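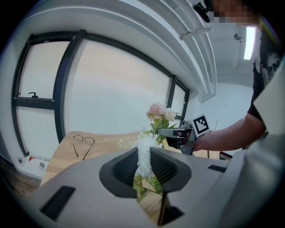

Pale pink and white artificial flowers, ready for arranging.

How to Arrange Artificial Flowers in a Small Vase

Stems sold in bunches come flat from the box. The ones I use are Bramby sprays, bought in January, and they needed work before they looked like much. Set aside half an hour and clear a table near a window.

What you need: one pink bunch, one white bunch, wire cutters, floral tape, and a vase with a narrow neck.

1. Open the stems. Bend each side branch out from the main stem, starting at the bottom. Fluff the petals with your fingers. If they stay creased, use a hair dryer on low.

2. Choose the height. The tallest flower should stand one and a half times the height of the vase. Bend the wire back before you cut it — you can't put length back on.

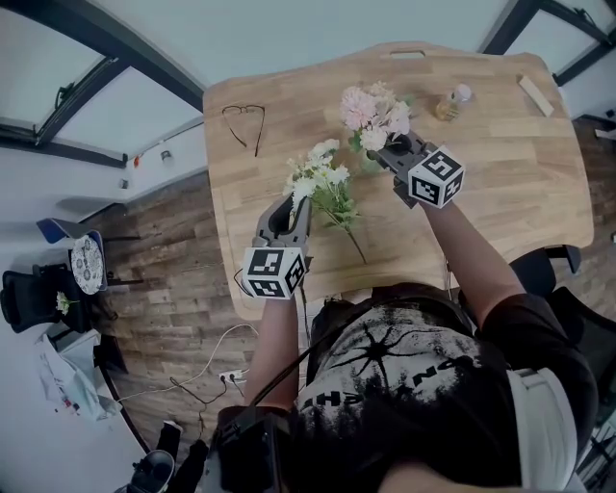

3. Build the main bunch first. I keep the larger flowers together and turn the bunch until no two heads face the same way. Pale pink and white mixed with small green leaves will do for the center, and a white spray with a long stem can lie to the side until you need it for the outer edge. Tape the main bunch just under the lowest leaves.

4. Add the white. Slide the stems in one at a time, lower than the pink, and let a few lean over the rim.
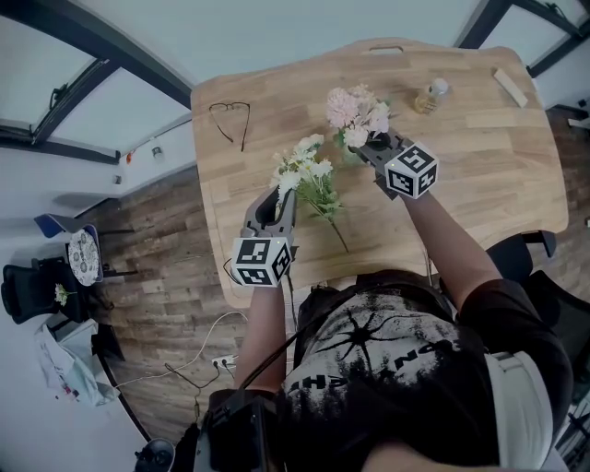
Cui wrote in to say that dry rice in the bottom of the vase holds the stems better than foam, and that about 200 grams is enough for a narrow one. I have since tried it and it works. Pour it in before the flowers.

5. Dust once a month with a soft paintbrush.

Updated March 2025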